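4.3 Preparing the bin-picking cell for operation

This section applies to cells in which one industrial arm picks mixed loose objects from a single open bin. Read it together with the site risk assessment and the arm manufacturer's safety manual. Where the documents differ, the stricter requirement applies.

CAUTION: Steps 1 to 7 are carried out with the arm stopped and the drives off. Do not reach over the bin wall with the drives on, even at reduced speed.

Securing the bin

1. Place the bin on the work surface with its long side parallel to the front edge.
2. Clamp the bin to the work surface. Use at least 2 clamps on opposite corners; fit a third if the bin can be turned by hand.
3. Push each wall firmly by hand. If the bin shifts, release the clamps, reposition the bin and tighten again.
4. Check that no clamp handle stands inside the programmed path of the wrist or tool. Move the clamp before changing the path.

Note: Protective paper may be left on the work surface. It must lie flat and must not pass under a clamp pad, where it reduces grip.

Cables and hoses

5. Follow the cable bundle by eye from the base to the tool. Ties must hold the bundle together without pinching it.
6. Check that the loop at the wrist has enough slack for the full range of the joint – a tight loop wears at the fittings first.
7. Keep hoses clear of the bin rim at the lowest pick position.

Loading

8. Load objects by hand from the open side. Mixed shapes and surfaces are permitted, including glossy and translucent items.
9. Do not load glass, liquids, or anything with an exposed blade.
10. Spread the objects in one layer where possible. Stacked objects may be pressed into the floor of the bin during a pick. 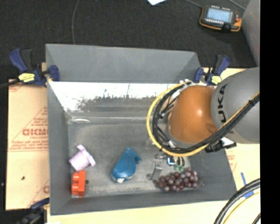

11. Leave the cell and confirm that the operator has the control pendant within reach. Its cable must not cross the walkway.
12. Run the first cycle in manual reduced-speed mode with the enabling switch held. Stop at once if the tool touches the bin wall.
13. Switch to automatic mode only after 2 complete cycles without contact.

Note: Scuffs on the bin floor are acceptable. Replace the bin if a wall is cracked or a corner no longer seats under its clamp.

Record the check on form 59 and sign it. Changes to the clamp layout require approval from Genowefa Głowacki or Ademir Batista before the cell is restarted.

Revision 2, issued 30 December 2021. Next review: March.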